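Drirville Index: read me first

Hello, and thanks for downloading my daft labour of love. This is a list of every issue of Drirville, the small press superhero comic that Suswood put out, with who turns up in each one, which story it belongs to and whether it still counts after the relaunch. I started it because I'd been arguing on a forum about when the Lamplighter first lost her powers (issue 31, I will not be taking questions) and wanted something to point at. Then it got out of hand.

Last updated 13 February 2021.

What's in the folder

There are 884 rows in the main file, one per story, not one per issue. That catches people out. Most issues have a lead story and a backup, and the summer specials have as many as 5, so please don't count the rows and email me to say I've made up a few hundred comics.

issues.csv is the main list. characters.csv has everybody who speaks at least once (sorry, background pigeons). arcs.csv ties the stories together into the longer runs, and notes.txt is me rambling about covers.

The columns

issue: the number printed on the cover. Suswood went back to number one with the relaunch in September, so there's a separate column called run, which says old or new. Use both together or you'll get a very strange mix of the harbour siege and the one with the haunted tram.

story: the title as printed inside. If there isn't one I've used the first line of dialogue in square brackets.

cast: names separated by semicolons, always the hero name and never the secret identity, even where everybody knows by now.

counts: yes, no or unclear. This is the column I get told off about! I've put yes only where the new run mentions the story or shows something that came out of it. Unclear is the biggest group by miles, and I'm fine with that.

condition: how good my own copy is, on a scale where 4 is lovely and 1 is held together with tape. You can ignore this one, I just like having it in there.

Where it all came from

Mostly my own shelves. I had long gaps in the middle of the old run and filled some 200 rows from the Rowlands reprint books, which are nicely put together but leave out the letters pages and quietly redraw a couple of panels. Any row taken from a reprint has an R in the source column. The Peltetti crossover is in there too, both halves, although the second half was only ever sold at shows and my copy is missing its back page. If you own a complete one I'd be thrilled to hear how the fight on the roof ends.
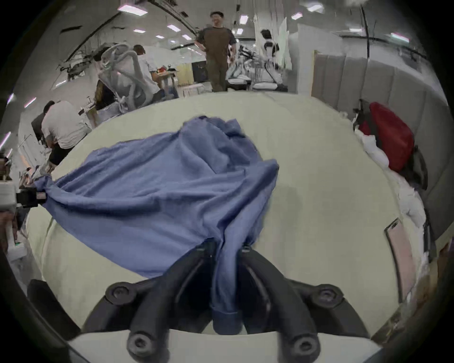 Things I know are wrong

The two Glass Foxes. They're different characters with the same name and I lumped them together early on. I've pulled them apart up to the museum story, and after that you're on your own for now.

Accents have gone funny in a few titles if you open the file in a spreadsheet. Try choosing UTF-8 when it asks.

Cover prices are blank for the specials.

Using it

Do what you like with the list, print it, sort it, build a reading order from it. A mention would be nice. The stories and characters belong to Suswood, so there are no scans in here and I can't send you any. Corrections are very welcome, just tell me the run, the issue number and the page so I can go and look.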